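Product Review: Fillholm Sandwich Assembly Station Kit
Westuneck Contract Catering, Workplace Methods Office
May 18, 2023

Purpose of the review

Westuneck intends to introduce automated sandwich assembly at its Tralden kitchen, where 26 employees now prepare the lunch service by hand. Before any change is made to the line, the Methods Office was asked to evaluate a training and test kit that allows staff and the assembly robot to work on the same task without using food. The Fillholm kit was purchased through the distributor Hodoroagă at a price of $2,668, including shipping. The robot is supplied under a separate contract and is not rated in this review.

What the kit provides

The kit consists of plastic replicas of burger ingredients, a tray on which the burger is built, and clear acrylic holders that keep most of the pieces standing on edge beside it. A printed sheet gives the order of layers. The sheet is adequate, although the type is small and the laminated version must be ordered separately.

The replicas are good. The patty has a rough, grilled-looking surface, the lettuce is ruffled, and the cheese is a smooth flat square. These differences matter in practice, as a smooth slice and a lumpy disc do not behave alike when they are picked up. The color contrast between layers is also strong enough for an observer to judge a stack from several steps away. New employees on the Tralden line found this helpful when they were asked to check finished work, a duty that will take up a larger share of their shift once the station is in service.

The replicas are firmer than real food and do not tear or drip. Results obtained with them should be read with that in mind.

Use in the trial

The trial covered 400 assemblies over three weeks, divided between manual and automated runs. Employees took turns as operator, loader and checker. The loader places the pieces in the holders before each run and returns them afterward. This role does not exist on the present line, and it proved to be the most tiring of the three. Loading is repetitive, and the person doing it must keep pace with the station. We recommend that no employee load for longer than one hour without rotation.

The most common fault recorded was an off-center layer. The cheese is the piece to watch. It is square while the patty beneath it is round, and a small shift leaves one side of the patty exposed and a corner hanging over the other. Employees on the manual line correct such a shift without thinking about it. On the automated line someone must decide whether the stack passes, and the kit includes no guidance on this point. Our checkers wrote their own rule during the first week – a stack passes if the next layer will sit level – and it served well enough to be carried into the draft work instructions.
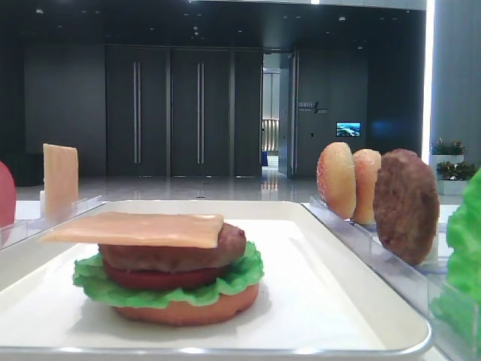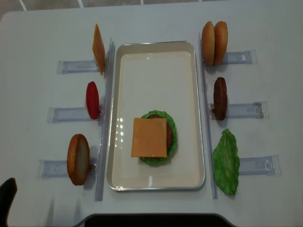 Cheese placed over the patty, with further pieces upright in clear acrylic holders.

Effect on staff

Employees were invited to comment in writing at the close of the trial. Most welcomed the chance to learn the station before it reaches the kitchen. Several asked whether hours would be reduced. Management has stated that present hours will be kept through the first year of operation, and this statement has been added to the training packet at the employees' request.

A second concern was skill. Experienced assemblers pointed out that checking is a different job from building, and that a person who checks all day will lose speed at the counter. The office agrees. The proposed schedule therefore keeps one manual shift per employee each week.

Points for improvement

The clear holders look neat but are hard to see against a white surface, and loaders bumped them often during the first days. A colored edge would solve the problem. Spare cheese slices cannot be bought alone and must be ordered with a full replica set. The storage case has no fitted compartments, so pieces must be wrapped by hand before transport.

Rating and recommendation

The office rates the kit 3 out of 5. It is suitable for introducing employees to automated assembly and for practicing the loader and checker roles. It is less suitable as a measure of output, and figures from it should not be used to set production targets. Purchase of a second kit for Tralden is approved, subject to confirmation from Hodoroagă that colored holders can be supplied.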